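Tape, cardboard and one pink cup: Kanokwan Sombatkul on laying out a table

Posted 14/02/2025 in Workrooms

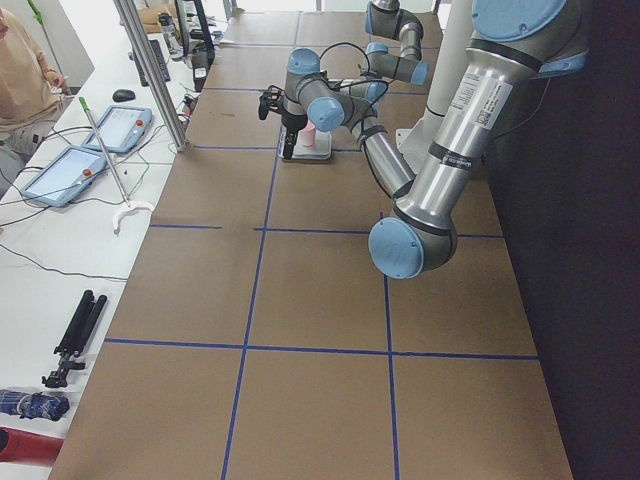

The long table at Tresgate, cardboard down and taped into cells. Pink cup on its tray at the far end.

Kanokwan Sombatkul has tape on her sleeve when we meet. Dark blue, same as the table. She has been laying out work surfaces at Tresgate for two years and she talks fast, mostly while walking.

First question, why cardboard. "Cheap. Flat. Quiet when you put a cup down on it." She buys it in sheets from Skodwood, has done since the start, and keeps the spares under the stairs, standing up — never leaning, they bow. A bowed sheet is no good to anyone. "You tape it down and by lunch it's lifted again."

Before that it was bare tabletop. Marks everywhere, old glue, pencil from three layouts back. She hated it. "I couldn't tell which line was this week's."

So now the lines are tape. Strips going across, strips going down, big rectangular cells in between. She likes them big. A colleague from Narow came by and wanted them half the size, and she tried it for a week and pulled the lot up. "Too much tape, not enough table. Everything ended up sitting on a line."

Blue because it shows on brown without shouting. White she found too bright under the lights, and red made people think they weren't allowed to touch. She lays the long strips first, on her own, walking backward. Then the cross ones. Does she measure? "The first one, yes. After that I measure off the first one." She gets through a roll of 50 yards faster than she'd like. Her current order sheet has two part numbers circled, 424 and 432, one is the blue and the other is a paper tape she keeps meaning to cancel.

We get on to the cup. It's small, pink, and it stands on a flat white square tray. The tray was her idea. "Without it you lose the cup. Well, you don't lose it, it's pink. But you lose where it's supposed to be." The tray gives it an address, she says, then says that sounds silly and asks me not to print it. (She agreed later.)

Other cups have come and gone. She had a set from Sitthichai that she was fond of, taller, and they tipped. Small ones behave beter.

What would she change? The wall down the right side, nearly black, she didn't choose it. "Good for not getting distracted, bad for finding a dropped pencil." And the length of the table. Nice to have, a pain to reach across, she does the far tape line last and it's always teh one she redoes.

How often does the cardboard get replaced? "When it's ugly." A pause. "Or February. I always do it in February." New sheets are already cut, she's starting Monday if the tape comes.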